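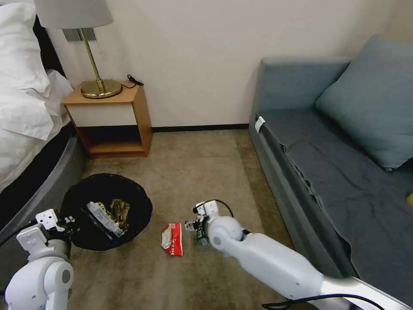 Catherine Aitken wants bottles kept out of the room bin altogether, and she's told me so at the sink, on the stairs and once through a closed door. Her line is that a bottle takes up half the bag, rolls when you lift the bin, and ends up sitting on top of everything soft. Fine, I'm writing it down so it's in the book and I can eat my lunch in peace.

November 18, 2019 – Okholm room, turnaround order, try number 3

Today was about the floor. Up to now I've been doing the bed first on every run, because that's how I was taught, and I wanted to know if floor-first is any nicer to work. The bin had its black bag in with the edges folded over the rim, a crumpled silver-and-white wrapper lying across the top and some gold wrapping tucked in by it. The red-and-white snack wrapper was out on the carpet, and so was the little bottle, standing up. I like that bottle as a test. It asks you to make a decision, and a wrapper doesn't!

Notes on bags while I remember. The Penell liners are a good fit when the fold-over is generous – a hand's width all the way around – and a pain when it's stingy. If the edge slips in, you end up fishing for plastic with your fingertips, and then you've touched everything in there. We still have most of the carton of 2000 left from February, so there's no point in shopping for a different one (I know, Catherine, I know, the Rutelus ones are thicker). Fold wide, press the edge down on the outside, move on.

Wrappers: squash them before they go in. Foil types spring back open and sit high in the bag, and then you think it's full when it's mostly air. I've started pushing the foil down the side of the bag instead of dropping it in the middle. Looks fussy, works fine at my own kitchen counter, so I'm trying it at Okholm too.

Bottles, proposed rule: they go in the bottle crate on the cart, caps on. If there's liquid in one, it gets emptied in the bathroom on the way past, not saved for the end. I'd rather try this for a couple of weeks before anyone laminates it.

Then the rest of the room, which is where I got into an argument.

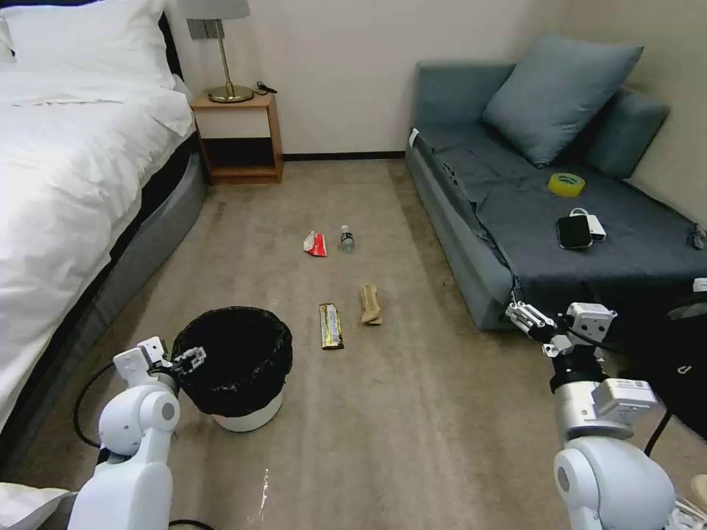
Lertchai Suwannarat would strip the bed before picking up a single wrapper, and he had his reasons lined up: the duvet hangs over the side anyway, it's going to drag across the carpet whatever you do, so get it out of there and clear the floor once. I see the logic. I still don't love it. That big white duvet spilling off the edge of the bed is exactly the thing I don't want to be carrying while I step around a water bottle and a snack wrapper in the middle of the carpet.

We settled on a compromise for the next run. Pull the duvet up onto the mattress, no folding, no smoothing, just get it off the edge. Then the floor. Then come back and do the bed properly, pillow last.

The sofa is my other headache. Yellow packing tape, a phone, a power bank with its white cable looping out, all sitting on the dark cloth that covers the seat. If you shake the cloth out, you have to put those things somewhere, and there's hardly any somewhere in that room. The bedside table top has the lamp and a coiled black cable on it. The lower shelf is empty, though! So my suggestion is that loose things from the sofa go on that shelf while the cloth is off, and go back to the seat afterward. Anything electrical stays together with its own cable. Please don't coil somebody's cable tighter than you found it, they don't thank you.

Cushions: leave them leaning against the back until the cloth is on again, then straighten. I had them on the floor during the last try and picked carpet fluff off the gray-blue fabric for 8 minutes. Never again.

Carpet has faint scuffs and marks in places. I don't know yet which of those brush out. Ask Sriwong whether we can borrow the stiff brush, and don't put anything wet on it before we've heard back.

For next time:

- duvet up, floor, bed, sofa, in that order
- bottle crate on the cart (Catherine is bringing one)
- 2 spare liners in the bottom of the bin, under the bag
- Lertchai does a run his way and I keep my mouth shut
- find the lid for the crate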